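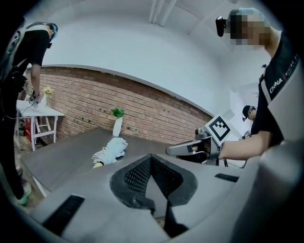
The Alva table is our most asked-for model for small rooms, and we have made it in the same shape for many years. It has a plain top, straight edges and no drawers, so you can use it from any side. The colour most people choose is dark grey. Against red-brown brick it looks calm, and one slender white vase with a green plant near the far edge is enough decoration. A pale cloth left on the top shows up clearly on this colour, and so do crumbs, which some customers like and some do not. If you are in the second group, please ask us for the sand colour.

Sizes and weight
The Alva comes in 2 lengths. The height is the same for both. Please measure your doorway before you order, as the top is delivered in one piece and cannot be folded. The legs come in a separate carton with the bolts and the key.

Surface
The top has a matte finish. Wipe it with a soft damp cloth and dry it after. Do not use scouring powder or anything with bleach. Hot pots need a mat under them. Small scratches can be treated with the Lornex repair stick, which we sell in the same colours as the tables (order number 112). Try it first on the underside.

Putting it together
You need 2 people to turn the table over when the legs are on. Leave all bolts a little loose until the table stands on its feet, then tighten them one after another. On an uneven floor, turn the small foot under each leg until the table does not rock anymore.

Price and delivery
The short Alva costs $532, tax included. The long one is made to order and we will send you a price by email. Delivery inside Fosstead is free. For addresses outside the town we ask the carrier first and tell you the cost before you pay. Our workshop is closed in August, and orders from that month are started when we are back.

Returns
You can return an unused table in its original cartons. Made-to-order tables we can take back only if there is a fault. Please keep the cartons until you are sure that you want to keep the table.

Also from Vullevska: the Alva bench, the Alva wall shelf, felt pads for chair legs.

Page updated 1/16/21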